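Handout 2: Getting Unstuck When You Write
Writing Short Nonfiction, evening section

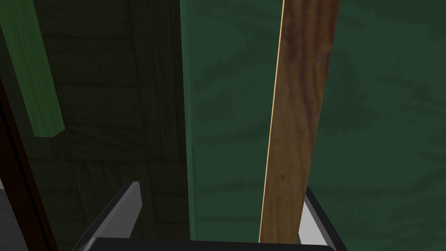
Okay, so last time we talked about where first drafts come from, and a few of you stayed after to tell me the real trouble starts on page two. You have an opening you like, you sit down the next night, and nothing comes. I've been there more than I'd like (I once spent most of July on one paragraph about my aunt's bakery), so these notes are mostly what I do now when that happens.

Stop in the middle

Quit for the day while you still know the next sentence. I leave mine half typed. It feels awful the first few times, like walking out of a movie, but the next evening you just finish the sentence and you're already moving. Zoi tried this for her piece on the Prurley ferry and said she wrote faster but slept worse, so your mileage may vary!

Write the letter version

Pick one person and tell them the thing. "Dear Iraklis, you asked me why I quit the swim team." Keep going until you hit 400 words, then cut the greeting and see what you've got. Usually the first few lines are throat clearing and the good part begins right after. I write mine to my cousin, who has never answered a letter in her life.

Lower the bar on purpose

Set a timer for eight minutes and write the worst version you can. Use every cliché. Make the weather match your mood. I can't stay bad for the whole time, and I doubt you can either - somewhere in there a plain, decent sentence sneaks in, and you can circle it and build from that one.

Read it out loud

Yes, the whole thing, and yes, with the door shut if you need to. Wherever you stumble, put a little mark in the margin and keep reading. Don't fix anything yet. Fixing is a separate job and I like to do it with a different color pen (green, for no good reason).

About the reading

The Vasilakis essay is on page 71 of the packet. Look at how long she waits before she says what she lost. Then look at your own draft and ask when you give your big thing away. Mine almost always comes out too early, so I'm curious about yours.

For next time

Bring a draft that stalled, any length, typed or by hand. Underline the last sentence you felt good about. We'll swap with a partner, and your partner will write the sentence that comes next. You don't have to keep it.

Thodoris has the extra packets if you lost yours.

Eirini Ververidis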